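What happens when the police stop a car?

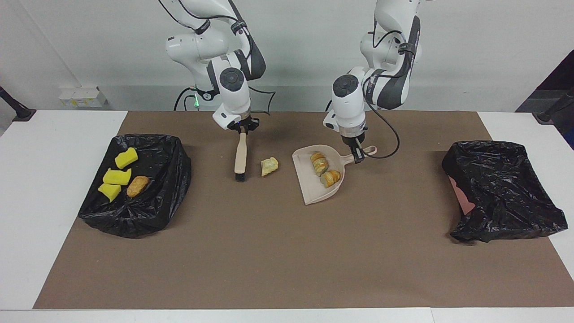 Page last changed: July 15, 2022

You may have been in a car when a police car came up behind it with its blue lights flashing. Most of the time the police car only wants to get past. Sometimes it wants the driver to stop. This page explains what happens then.

Why do the police stop cars?

Police officers in uniform are allowed to ask any driver to stop. They often do it when something about the car looks wrong. A headlight might be out, or the windscreen might be cracked in front of the driver. The car might be going too fast or wandering across the road.

Being stopped does not mean the driver has done something bad. Many stops end after a few minutes with a friendly warning to get a bulb changed.

What does the driver have to do?

The driver must stop as soon as there is a safe place. Then the driver switches off the engine and waits. An officer walks up to the window and says why the car was stopped.

The officer can ask to see three things:

The driving licence. This shows that the person is allowed to drive.
The insurance certificate. Insurance pays for damage if there is a crash.
The MOT certificate. This shows that an older car has passed its yearly safety test.

Drivers do not have to carry these all the time. If they have left them at home, they can be told to take them to a police station within 7 days. Officers can also look up a car by its number plate, so they often know the answer before they ask.

What is a breath test?

Alcohol and some drugs make people slower to notice things and slower to brake. It is against the law to drive after taking too much of either. If an officer thinks a driver has been drinking, the driver has to blow into a small tube joined to a machine. The machine measures the alcohol in the breath.

For some drugs there is a different test. The officer wipes the inside of the driver's mouth with a swab and waits a few minutes for a result.

What if the driver fails?

The driver is arrested. That means they have to go with the officers to a police station. They are told why, and they are told that they do not have to say anything. At the station they can talk to a solicitor for free. A solicitor is a person who knows the law and helps people with it.

A custody sergeant is in charge of the people being held. We asked Danuta Kurek, who used to do this job in Tirkham, what it was like.

"I wrote down everything," she said. "What time they came in, whether they had eaten, whether they needed a doctor. People were often frightened, so I talked to them slowly."

Some people are kept in a cell for a few hours. Others are allowed home and told to come back on another day. Being sent home does not always mean the matter is over – the police may still be waiting for a blood test from the laboratory.

Who decides on the punishment?

The police do not. For serious things, such as driving after drinking too much, a court decides. The driver might be banned from driving, have to pay a fine, or in the worst cases go to prison. For smaller things there may be a fixed fine and points on the licence. A driver who collects too many points can lose the licence for a while.

What should I do if I am in the car?

Stay in your seat with your seat belt on. You can say hello to the officer. If the grown-up driving has to go to the police station, the officers will make sure you are looked after, usually by phoning someone in your family.

Words to know

Arrest: when the police take someone and do not let them leave.
Custody: being held by the police.
Fine: money paid as a punishment.
Swab: a small pad used to collect spit for a test.

Written by Fouzia Awan. Checked by Norbert Kovács.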